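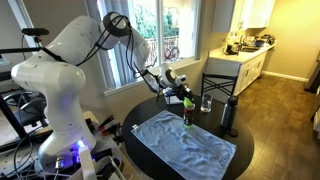 Soledad Yáñez

7 de junio de 2023

Mesa redonda, lado de la ventana. Escribo esto de pie porque si me siento se me olvida la mitad, ¡y hoy hay bastante que apuntar!

Por fin tengo una disposición que me convence para las pruebas de recipientes. La toalla azul clara va extendida en la parte delantera, con el borde colgando un poco por el canto. Encima, la botella del tapón verde. Detrás, el vaso con agua, y más a la derecha la botella alta de acero con tapa negra, ya cerca del borde. El tablero negro brilla muchísimo y devuelve toda la luz de la ventana, así que el vaso se pierde según desde dónde se mire; sobre la toalla, en cambio, la botella oscura se distingue de maravilla. Me encanta ese verde, se ve desde la puerta.

Sobre la toalla: es la Rondano, la más fina de las que compramos. La gruesa hacía una especie de colchón y todo lo que tenía la base estrecha bailaba. Con esta no he visto bailar nada en toda la mañana. Las arrugas pequeñas las dejo, planchar es pasarse. La etiqueta blanca, siempre hacia la izquierda y hacia atrás, para que todos la pongamos del mismo lado y no haya que andar adivinando (va también para el turno de tarde, con cariño).

Pesos. La botella de acero llena da 1.145 g en la báscula Gowda. La pesé otra vez después de secarla bien por fuera y lo mismo, qué gusto cuando las cosas repiten. El vaso no lo he pesado con agua porque cada cual lo llena a su manera, y habría que decidir un nivel de una vez. Mi propuesta: una marca con rotulador por fuera, a media altura, y a correr.

11 h. Prueba de arrastre de la toalla. He tirado del borde que cuelga, despacio, con todo puesto encima del tablero. La toalla se desliza antes de lo que yo pensaba, el acabado brillante no agarra nada. Probé con dos tiras de la cinta Mindunlow por debajo y mejora una barbaridad. Luego se despega limpia, sin dejar pegote, que era lo que me preocupaba porque la mesa no es nuestra y en octubre hay que devolverla tal cual.

Lo de los tapones me tiene entusiasmada, lo confieso. Abriendo a mano, el verde pide muy poca fuerza para arrancar y luego va suave hasta el final; la tapa negra se resiste al principio y de golpe cede. Son dos sensaciones completamente distintas y creo que nos conviene tener las dos en la serie. Quiero medir el par con el útil de Drornholm en cuanto vuelva de calibrar. ¿Alguien sabe si lo mandaron con el adaptador pequeño? No está en el cajón.

Cosas para mañana:
Correr un poco la cortina antes de empezar, a ver si así el vaso se deja ver.
Repetir lo de la toalla con el tablero recién limpiado con alcohol.
Meter la botella de acero un palmo hacia el centro, la veo demasiado cerca del canto.
La silla negra del respaldo en aspa, dejarla siempre detrás de la mesa. Delante estorba al pasar.

Apunte suelto: el paño de secar no puede ser la misma toalla. Ya sé que está a mano. Hay un rollo nuevo en la balda de arriba, junto a las probetas.

Sigo por la tarde con el nivel del vaso.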